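Household Collection Study – Gallery
Gredthorpe Laboratory for Manipulation Research
November 2023

The Household Collection Study examines how well a policy for picking up and packing small objects can be learned from demonstrations recorded in ordinary homes. Demonstrators work with hand-held grippers at their own tables, using toys, packets and other items already in the house. Each recording pairs the view from the gripper with its motion and finger opening, so that the same movements can later be replayed on a robot arm. The study is led by Stefaniia Kravchuk and uses the Follico recording software, developed at the laboratory.

The selection on this page comes from the dining table portion of the study. The full set contains 500 demonstrations from 16 homes.

Single-object grasps

Small figures with rounded bodies are among the harder objects in the set. A figure lying on its back offers the fingers little height, and the demonstrator must bring both pads down close to the surface before closing. Patterned table coverings were kept in place, as they would be in daily use. In the trials reported by the laboratory, a policy trained only on plain backgrounds missed small objects on printed cloth far more often than one trained on mixed surfaces.

Toy figure between the open fingers, on a mat with a tile design.
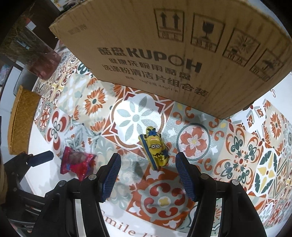
Box tasks with two grippers

The second group of demonstrations concerns a shared container. Two grippers work over one open cardboard box, which holds soft items, wrapped packets and artificial or natural plant material, depending on the home. The fingers must reach past the box walls and avoid each other, and much of the contents is hidden from either gripper at any given moment.

Two grippers at an open box of mixed items, with the pads of one angled over the contents and the other reaching across the right edge.
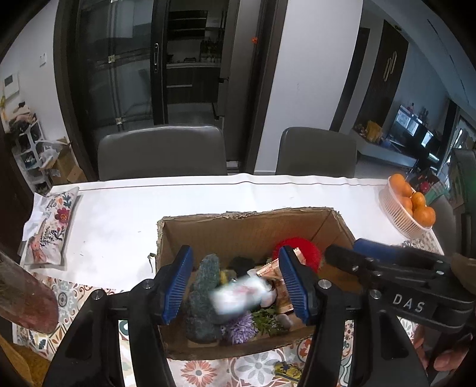

Demonstrations of this type are divided into segments before training – approach, grasp, lift and release – and each of the 4 segments is labeled separately. Segments in which the two grippers touch are retained and marked. The Flavell group, which reviewed the labels, recommended keeping them after finding that their removal left the trained policy slow to back away from contact.

Held-out evaluation used 20 objects that did not appear in any training home. Results by object type are given in the technical report by Kravchuk and Shevchuk. A further gallery, covering kitchen counters and shelves, will be added in January.

Requests for access to the recordings should be addressed to the laboratory's data office and should state the intended use.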